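Drelteck two-arm teleop kit: nine months of cups and plates

Posted Sunday, September 21, 2025

I've had the Drelteck pair bolted to my bench since February and people keep emailing me to ask if it's worth the money for collecting demonstrations, so okay, review time! Short version: I like it a lot, I'd buy it again, and I have complaints about the cables.

My use is pretty narrow. I record tabletop demos by teleoperation and train small imitation policies on them, mostly kitchen stuff. I'm a little over 3,000 episodes in, nearly all of them with a cup, a plate, or both. Before this I had a single-arm Pravdale, and going to two arms changed what I could even attempt (handovers! holding a bowl still while the other side does the work!).

What I like

The leader arms are light. I can do a session of 146 episodes without my shoulders giving up, and with the Pravdale I was done way before that. Grip control is smooth enough that thin plastic cups are fine, even held upside down by the rim, and that's a grasp I use constantly for the flip-and-place tasks. The fingers are narrow, so they get into tight spots, though you do need to be careful with your angle on anything round.

Recording is one foot pedal tap to start and one to stop. A double tap throws the episode away, and you'll use that more than you expect.

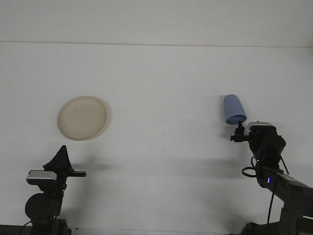 What bugs me

Cables, cables, cables. There's slack looping off the wrist, and if it swings into the overhead view on some episodes and stays out on others, your policy may well pick up on it. I spent a whole evening with velcro ties and it's better now, but a kit at this price should have proper routing.

The software, Pan, is fine for recording and kind of miserable for review. Scrubbing is slow, tags don't carry over between sessions, and exporting takes roughly 20 minutes for a decent-sized batch. I ended up writing my own script to sort good takes from bad ones.

Also, black arms over a white table throw soft gray shadows that move with everything you do. I keep my lights diffuse and leave them alone between sessions. The manual has one sentence on lighting and it could use a full page.

Where to buy

Mine came from Didmont, well packed, with a spare set of fingers in the box. I'm still on the original set. If you only do single-arm pick and place, save your money and get the Pravdale. For anything with two hands, go for this one, and order extra velcro.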